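Unit 4: Comparing hand-held grippers

4.1 Jaw inserts
Two inserts are compared in this lab. The Mavside is flat. The Tornotness is V-shaped, with black mesh-textured pads that meet in a notch. Round parts center themselves in the notch; thin sheet tends to bridge it. Each insert is used for 16 grasps per part.

4.2 Camera view
The wrist camera must see both pads and the marker cube on the table. Record at the 600-line setting. If the housing covers the marker at any point in the approach, discard the run and move the cube farther out. The view below is taken with the V-shaped insert, with the cube on the right side of the table.

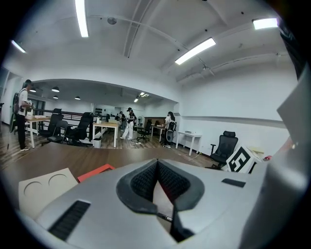 4.3 Log sheet
Enter insert, part, run number and result (held, slipped, missed).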